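# nakuvville-quotes

Hi! I'm Etornam, and this is my ever-growing pile of cast interview quotes about *Nakuvville*, the fantasy series I have watched far too many times.

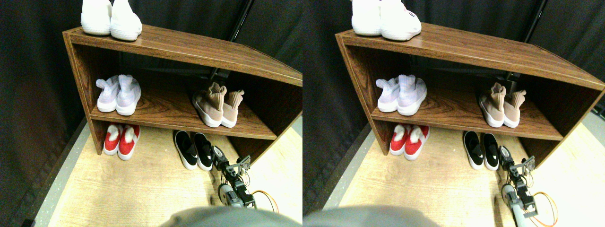

*Shoe rack, two views side by side.*

## What's in it

There are 491 quotes from the cast and crew, taken from podcasts, convention panels and a couple of very long DVD commentaries. Each row is one quote. I started this after arguing with Vilho Harju over whether Dougal Dunbar ever said he hated the wig (he did, in the season two commentary, and he was pretty cheerful about it).

Most of the quotes come from three people:

- **Dougal Dunbar**, who plays the ferryman and will talk to anybody with a microphone
- **Valdemar Bech**, who plays the old king and mostly talks about food on set
- **Niall Guthrie**, stunt coordinator, my favorite, sadly not interviewed enough

## Columns

| Column | What it holds |
|---|---|
| `speaker` | Name as credited on the show |
| `about` | Who or what the quote is about, can be blank |
| `source` | Podcast, panel, commentary or print |
| `season` | Season being discussed, blank if it's general chat |
| `quote` | The words themselves |
| `checked` | `yes` if I've heard the audio or seen the page myself |

397 rows are marked `yes` so far. The others came from fan write-ups, and I'm working through them when I have a free evening. Please don't put an unchecked one in an article! Gossip sites have a way of trimming the second half of a sentence, and the Bech quote about "walking off" is a great case. He was walking off to get soup.

## Using it

It's one CSV file, `quotes.csv`, UTF-8, with commas inside quotes escaped the usual way. Open it in any spreadsheet. If you want only the safe rows:

```
import pandas as pd
q = pd.read_csv("quotes.csv")
q = q[q["checked"] == "yes"]
```

## Known problems

- The Pluvham convention panel has terrible sound, so 30 of its quotes have `[unclear]` in them somewhere.
- Some of the print interviews were translated, and I only have the English version.
- Season four is thin. The cast did hardly any press that year.
- I spelled the director's name as both Petrauskas and Petrauskus for ages. I think I've caught them all, but search for both.

## Adding quotes

Open an issue with the quote, who said it and where I can find it (a timestamp makes me very happy). No private stuff, please, and nothing from anyone's family. I care about what these people said about making the show, and that's as far as I want to go.

The next batch will be the reunion podcast, probably in December. It's long and they all talk over each other, so bear with me.

Last updated 12th November.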